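Search this guide
Go
All guides

Brallholm restroom fittings: set-up guide, section 4
Paper holder with shelf, small wall fixture
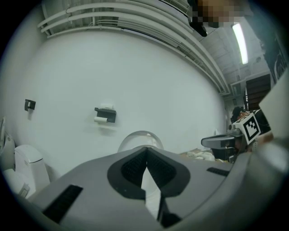 4.1 Before you start

Covers the black paper holder with the flat shelf on top, and the small square hook that goes on the same wall. Toilet and side control panel are in section 6. Don't jump ahead, the wall stuff is easier with nothing plugged in.

Holder is part 2952. Hook is part 3422. Check the labels on the bags before you open them, the screws look alike and they're not the same length.

You need:
- pencil
- tape measure
- small level
- drill, masonry bit if the wall is tile or block
- screwdriver
- the hex key from the bag (don't lose it, you need it again at 4.4)
- masking tape
- damp cloth

Note: Nenby kits ship without wall plugs. Brallholm kits have them in the small bag taped inside the lid.

4.2 Marking the wall

1. Sit on the toilet. Really. Reach out to where your hand wants the roll to be. Tape an X there.

2. Check the X against the door swing and anything else that opens. Move it now if it's in the way.

3. Hold the backplate over the tape, level on top. Shelf has to be dead flat or things slide off it.

4. Mark both holes through the plate. Pencil only, marker bleeds through white paint and you'll be looking at it for years.

5. Hook next. Same wall, farther along, clear of the shelf so a hanging towel doesn't drag across the roll. One hole.

CAUTION: Pipes. Supply line to the toilet can run inside this wall. Use a pipe and cable detector before drilling. If it beeps, move the whole job sideways. Do not drill "just a little."

4.3 Drilling and plugs

1. Tape over each mark, drill through the tape. Stops the bit from skating.

2. Depth is 40 mm. Wrap a bit of tape on the drill bit at 40 so you know when to quit.

3. Vacuum the dust out of the hole. Blowing works too but shut your eyes.

4. Push the plugs in flush. Tap with the screwdriver handle if they're stubborn. If a plug spins, the hole is too big, go up one size of plug. Don't fill with glue.

Drywall: the plugs in the bag are wrong for this. Get hollow-wall anchors. Hardware store, any brand.

Tile: no hammer setting until you are all the way thru the glaze.

4.4 Fitting the holder

1. Screw the backplate on. Both screws halfway, check level, then tighten.

2. Slide the holder down over the plate until it drops. Should feel a small clunk.

3. Grub screw underneath, hex key, quarter turn past snug. Stop there. It strips.

4. Press on the shelf with two fingers. No wobble allowed. Any wobble, take it off and redo step 1.

5. Load a roll. Paper over the front or down the back, your call. It has to turn freely and clear the wall. A jumbo roll won't fit until it's used down some.

CAUTION: Shelf is for light things. Phone, wipes, a spare pack of tissues. Not a candle. Not a plant pot. Never a grab rail, it will not hold a person getting up. If someone in the house needs a rail, fit a proper one, Kuhlmann sells them and so do most medical supply places.

4.5 Fitting the hook

1. Single screw, hand tight.

2. Square it up with the level. It's a small square shape so a slight tilt shows a lot, mostly in the shadow under it.

3. Hold it still and tighten all the way.

4. Push the cap on if your kit came with one.

Stick-on version (Marnow adhesive pad, sold separately): clean the wall with alcohol, let it dry, press hard for a full minute, then leave it alone over night. No good on textured paint. No good on fresh paint either.

4.6 Clean up

Peel all the tape. Wipe pencil marks with the damp cloth, eraser for the stubborn ones. Drill dust gets behind the toilet and turns to paste when you mop, so vacuum first.

Black finish: soap and water, soft cloth. No bleach spray, no scouring powder, no limescale remover. These leave gray blotches and the blotches stay. If you spray the toilet with cleaner, hold a cloth over the holder while you do it.

4.7 If something's off

Holder leans forward: grub screw loose. See 4.4 step 3.

Holder won't drop onto the plate: plate is upside down. The arrow goes up. Happens all the time.

Roll rubs the wall: plate screws not all the way in, heads are pushing the holder sideways. Tighten.

Hook turns when you hang a robe on it: screw not tight, or the plug is spinning. Swap the plug.

Rust spots on screws: not our screws. Ours are stainless. Ask for bag 379 and swap them out.

Check all the screws again after a month, then twice a year or so. Takes a minute.

Next: section 5, mirror and light. Keep the hex key.

Contact us | Spare parts | © Brallholm, all rights reserved | Back to top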